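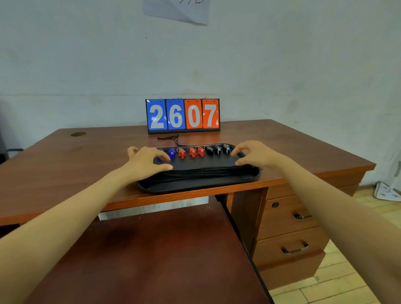

How should a club store its whistles between game days?
Clean, dry, and with the cords off, in a tray or box that stays at the scorer's table.

Notes for Kirstin Morrison, Atcombe league equipment session, August. Talk starts at 9, right after coffee. Handout is by the door.

Opening

Say who I am. I've looked after the table equipment at Atcombe for three seasons. By that I mean everything that isn't a ball or a net: whistles, cords, scoreboards, pens, the spare clock.

Ask for a show of hands. Who has started a game with a borrowed whistle? Wait for the hands. Who has one in a pocket right now that belongs to the club?

Last season we had 1049 games and practice matches on the books across the league. Every one of them needed a whistle and a score someone could read from the bench.

Whistles

Point to the slide. Whistles stand in a row by color, blue, then red, then black, mouthpieces to the front. The cords are in a heap in front of them, off the whistles. Each whistle keeps its own small ring at the top, so a cord can go back on quickly.

Why by color. At Atcombe blue goes to the first court, red to the second, and black is for spares and trainees. You can choose other colors. Write it on a card and tape it inside the lid of the equipment box. At Gilow they changed the colors halfway through a season and were still getting mixed trays in the spring.

Washing. Warm water, dish soap, a small brush for the mouthpiece. Rinse well. Shake the water out and leave them on a towel overnight. Don't put them on a radiator. We lost a few that way and they never sounded right again.

Test each whistle after it dries, with one short blast. Do it outside. A weak whistle goes in the trash, not back in the tray.

One person, one whistle, for the whole day. If it changes hands it gets washed first. This is the rule people push back on, so take a minute here.

Cords

Cords get dirtier than whistles. Sweat, sunscreen, whatever was in the bag. Put them in a mesh laundry bag, cool wash, hang them up.

Tangles. Sang-wook Yeom from the Gilow club folds each cord in half twice and puts a twist tie around the middle. It takes him a few minutes for a full set. I don't do it. I drop mine in the front of the tray and pull them apart when I need them – slower on the morning, faster at night when I want to go home. Either is fine. The part that matters is that cords come off before washing.

Breakaway clips for youth games. If your cords don't have them, replace the cords before the first youth date.

The flip scoreboard

Stay on the same slide. Big white numbers on blue cards at the left and orange-red at the right. People like these because they don't need a plug.

Two things go wrong. First, the cards catch on the rings when someone flips a stack too fast. Turn one card at a time and keep a hand on the base. Second, the numbers get left up from the last game. Set both sides back to zero when you sit down, before you talk to anyone.

Glare. Shiny cards under hall lights can be hard to read from the far bench. Walk over and look for yourself during warmup. Turning the board a few degrees usually fixes it.

Keep it at the back of the table, with the whistles in front. The other way around, every officer who comes for a whistle reaches over the board and knocks it.

Agree on which side is home. Ours is blue, always, even if the home team wears red.

Setting the table

Order I use, and it's on the handout:
Wipe the desk.
Scoreboard at the back, set to zero.
Tray in front, whistles standing up by color.
Cords in the tray.
Pens and score sheets on whichever side the scorer writes.
Water bottles on the floor.

Skip this part if we're behind. They can read it.

Signing out

Paper sheet on a clipboard. Name, color, court, time out, time back. We tried a shared spreadsheet at Aitken Hall and the signal was too poor for it. Almost 600 sign-outs on paper last season. Most of the missing whistles were ones with no line on the sheet.

Check the tray against the sheet before the last official leaves the building. A phone call the next day works less well.

Likely questions

Metal or plastic? Plastic for us. Easier on the teeth and nicer in a cold gym.

Electronic whistles? Bellon Park uses them for trainees and seems happy. I haven't used one for a full game, so send people to the Bellon table at lunch.

Who pays for replacements? The club, out of the equipment line. We don't charge officials.

Finish by passing the sample tray along the first row. Get it back before the break.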